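Search this site Enter keywords Go

Print this page | E-mail this page

Service Robotics, handout 4: the Dronby hand tool
Updated 06/06/2018

Ostow sells the Dronby as a hand-held gripper kit for recording household tasks. The operator squeezes the jaws, the camera on the tool records, and the files go to Edance for sorting. The basic kit is priced at 300 pounds, spare pads at 27.

Points to check in any review of a kit like this:
- pad wear on rough cloth
- how far the jaws open
- weight after 40 minutes of use
- who owns the recordings

Cloth is the usual test. A rigid box can be gripped in a few ways, but a garment folds differently each time it is lifted.

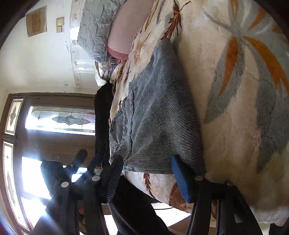
Ribbed fabrics such as corduroy should be tried along the ribs and across them. Ostow's offer covers 4,000 recordings; Zaidi, the rival service, charges by the hour. Compare the two for next week and bring your costings.

Print this page | E-mail this page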